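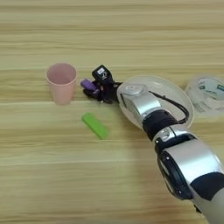
*Photo: Emeo / Elville Residents' Association*

**Minutes of the October meeting, Elville Residents' Association**

Start: 6 p.m. Present: 20 members. The minutes of the previous meeting were read and accepted with one correction: the street in item 4 is Forsyth Lane, not Forsyth Road.

**1. Drainage on Forsyth Lane**

The water is still standing at the lower end after each heavy rain. The town has answered our letter and promises to clean the two drains before winter. Members from the lower houses said that cleaning was also promised last year – it was done only on one side. It was agreed to write again and to ask for a date.

**2. Offer from Ferirura**

The company Ferirura has sent its price for repair of the footpath behind the playground. The price is $2,285 and includes removal of the old surface. One member asked if the tree roots are also included. The offer does not mention them. The secretary will ask in writing, and the decision is moved to the next meeting.

**3. Parking during the school run**

There was a long discussion. Some members want a sign at the corner, others think that drivers will not read it. A proposal to paint a yellow line was put to the vote and did not pass (6 in favor, 11 against, 3 did not vote). The school will be asked to remind the parents in its newsletter.

**4. Shared garden**

The waiting list for the plots is now closed. Plots which were not used since spring will be given to new people, after one letter to the present holder. The water tap will be turned off at the first frost. Members are asked to take their hoses home before this.

**5. Other matters**

The key of the meeting room must be returned the same evening – last month it was missing for several days. The street lamp by the bus stop is again out and was reported to the town.

Next meeting: November, same room, same hour. Members who wish to add an item should send it to the secretary one week before.

End of the meeting: 7:40 p.m.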